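Home Shop Necklaces Bracelets Mixed Lots Contact

The Flisel Mixed Lot

I love putting these together! Every Flisel lot is a handful of pieces meant to be worn in any combination, and this one leans heavily on pale beads – my favorite kind. The twisted necklace has several strands and real presence over a plain sweater.

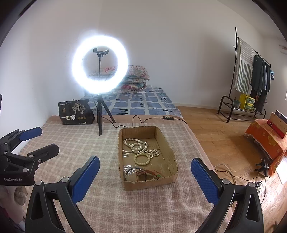
Lot 539, with the twisted necklace at the back left.

The round bracelet in larger beads goes with almost anything, and the little red cord with its green bead is the one I'd grab first (Leandro Montecinos, who sorts with me, wants the watch with the reddish-brown band).
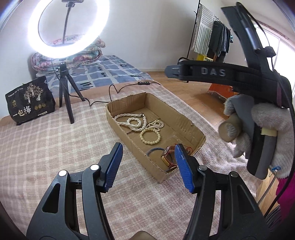 Wear the small white bracelet next to the bigger one and you'll see how nicely the sizes play together. The lot is $50, sold as one. Orders in by Thursday go out in 3 days.

Fatos Matić, Bondmont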